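Unit 4: Storing Small Tools and Supplies

Last week covered shelving and drawers. This handout covers the next size down, the things that fit in one hand and get lost first: scissors, tape, markers, clips, small screwdrivers. Read it before the storage lab and bring it with you.

4.1 Open and divided containers

A container is open if it has one space inside and divided if the space is split by walls. Each has its uses.

An open box suits one kind of item, or one long item that will not fit in a compartment. It is quick to fill and quick to wipe out. Its weakness is that small things slide together at the bottom, and people start using it for whatever is in their hand at the time.

A divided organizer suits mixed supplies in small amounts. Every compartment holds one type of item. If a compartment has two types in it, either the organizer is too small or somebody has stopped paying attention. Divided organizers take longer to clean, and the corners collect dust and bits of tape.

Most workstations need both, set side by side. 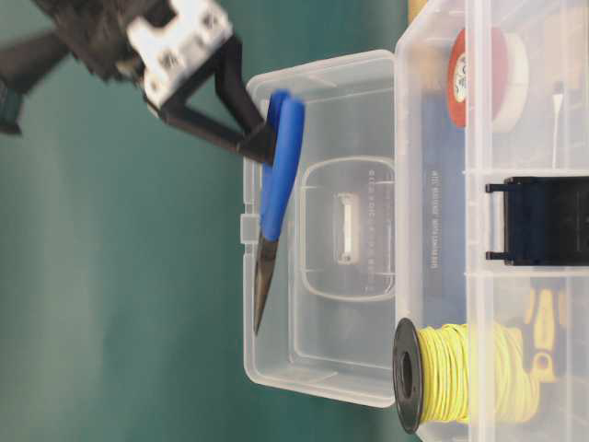 Fig. 4.1. Closed scissors held above a shallow clear box, with a divided organizer alongside.

4.2 Why clear plastic

In the Skisitz stockroom exercise, students searched for 80 items in solid-color bins and then for the same items in clear ones. Most groups finished the second round sooner. Clear walls let you check the contents without lifting a lid. Frosted plastic shows less, so put a label on it if the items inside look alike.

Clear containers still need labels when more than one person uses them. Put the label on the short side, facing out.

4.3 Scissors and other pointed tools

Close the blades first. Hold the scissors by the handles and lower them into the box. Do not drop them in, and do not store them open.

Lay scissors flat where the box is long enough. If they have to stand upright, the points go down and the container must be heavy enough not to tip. Wipe adhesive off the blades before putting them away.

Keep scissors out of any compartment people reach into without looking.

4.4 Tape

Rolls can be stored flat or on edge. On edge takes up less floor space in the compartment, but the roll needs a wall on each side or it will lean. Fold over the loose end. Store one color per compartment if you have the room.

4.5 For the lab

Work in pairs at the Dravance benches. Sort the supplies on your bench by type, then choose a container for each group. Write down your choice and one sentence on why. Hand in one sheet per pair, 300 words at most.

Reading: Wevine storage packet, sections 2 and 3.

Filed under: Course Handouts, Workroom Organization

Selvanayagam Workroom Skills Program | Contact the course office | Back to top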